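Glass rod insertion: does the search motion help?
Posted by Aksel Toft, Monday
8 replies

I've been testing a spiral search on our insertion task and would like some opinions before I write it up. The arm holds a thin glass rod and has to put it into a test tube rack. The baseline is a learned policy trained on 30 demonstrations. The change is a small scripted spiral that takes over when the tip is close to the rack and the policy stalls.

With the baseline I get 8 good insertions out of 14. With the spiral I get 11 out of 14. A run counts as good if the rod ends up in the hole it was sent to and the gripper lets go without knocking it. The rack and beaker stay on the black cloth and I turn the rack a bit between runs. 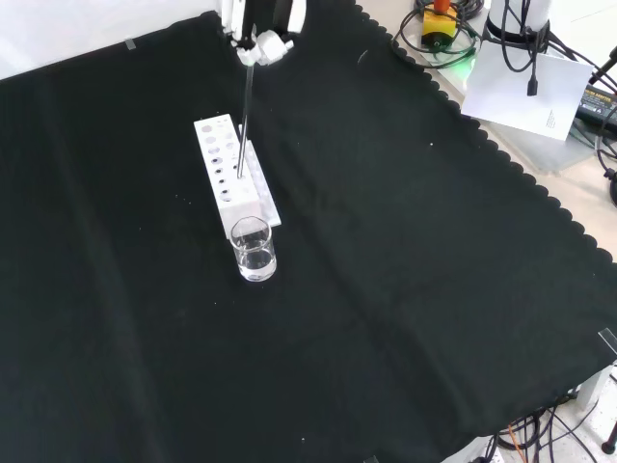
Kári Hallgrímsson
A gain of 3 on 14 runs is nothing. You could get that by running the baseline again on a different afternoon. I'd want far more trials per condition, and I'd want them interleaved. Did you do all the baseline runs first?

Aksel Toft
Yes, baseline in the morning and spiral after lunch. Fair point on the order. I'll redo it mixed.

Brurnine
I don't agree that it's nothing. It's weak, but look at how the failures happen. If the baseline failures are all the tip sitting on the rim next to the hole, and the spiral runs don't have that failure, you have learned something even with a small sample. What were the six?

Aksel Toft
Five on the rim, one where the rod slipped in the fingers on the way down. The spiral failures were all slips. Dragging the tip over the top of the rack seems to turn the rod in the grip.

Kári Hallgrímsson
So you've swapped one failure for another. I'd put that in the abstract before the success rate.

ralent_k
Glass on plastic fingers is always going to slip. We put thin silicone sleeves on ours and most of it went away. You'd have to redo the baseline with the sleeves on as well or the comparison is no good.

Brurnine
Also try lifting the tip between steps of the spiral so it taps and doesn't drag. Slower, but less sideways load.

Aksel Toft
Will try tapping first as it needs no new parts. Same rack, mixed order, and I'll log the failure type for each run.

Kári Hallgrímsson
Good. Decide the number of runs before you start.

3 shares

Recent threads
Pluvero firmware drops the force reading
How many demos before you stop seeing a gain?
Ashworth workshop, April: who is going?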